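Sorting Shapes on a Board: What We Learned About Layout
Anathi Van der Merwe and Lwazi Ntuli
Tapley Design Workshop, final report, 2025-04-05

Background

Our assignment was to take an everyday object and find out why it annoys people. Other groups picked chairs and umbrellas. We picked toy blocks, on the theory that they would be cheap and easy to store. One of those was true.

The question we ended up with was small. If you hand somebody a few colored shapes and a flat board, how do they lay them out, and does the layout make it easier to find a particular piece later? We called the project Samodon, after a word Lwazi saw on a bus and could never find again.

The board

We went through two boards. The first was a painted shelf from Anathi's closet and it was warped enough that the pieces rocked. The second is wood, in light strips, and it lies flat, so we kept it. The grain runs lengthwise in bands of cream and tan. We had not thought of the grain as part of the experiment, but several people lined their pieces up along a stripe without being asked. When we pointed this out to them, most of them denied it.

The table underneath is blue with holes in it. It belongs to the workshop and it was the table we were given. Small things go down the holes, including one earring and the cap of every pen we own.

The blocks

We wanted pieces that differed in both color and shape, so that people would have to choose which one mattered to them. A set in one color would have made a tidier study and a duller afternoon. The pieces stay on the board between rounds, mostly spread out with gaps, though the red cylinder and the red star sit pressed together.

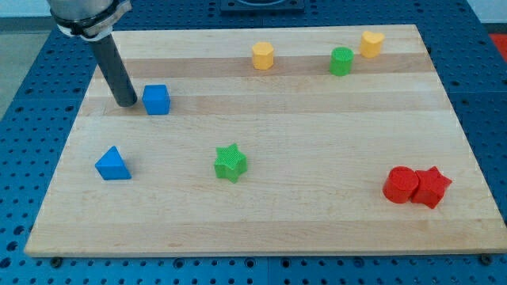

Figure 1. Eight blocks on the board, among them a blue cube, a blue triangular prism and a green star.

What people did

We ran 40 sessions over the term. One was thrown out when the fire alarm went off, which left 39. Each person had 200 seconds to arrange the blocks however they liked. They then turned their back, counted to ten, turned around again and picked up the piece we named.

Sorting by color was the favorite. People who did it looked pleased with themselves and then hesitated when we asked for a piece by shape alone. The shape sorters had the opposite trouble. A few people sorted by nothing at all and spread everything wide, and they did better than we wanted them to. Lwazi had already written the paragraph explaining why they would do badly.

The star caused the most discussion. Everybody wanted it in the middle, or at least away from the others, and nobody could say why. The cube was generally treated as furniture – put down first, moved last.

Problems

Our timing was done by one person with a phone, so it is only as good as that person's thumb. We also changed the wording of the instructions in May of last year's pilot and forgot to change it back, so the pilot results are not included here.

The spreadsheet has 3716 rows. Many of them are notes to ourselves, and at least one is a lunch order. Anathi is cleaning it up before we hand it over to the next group.

If we did it again

We would try a board with no visible grain and see whether the neat rows go away. We would also ask people to explain their layout before the test – afterward, everyone claimed to have had a system. The blocks and the board are in the workshop cabinet on the second shelf, behind the umbrellas.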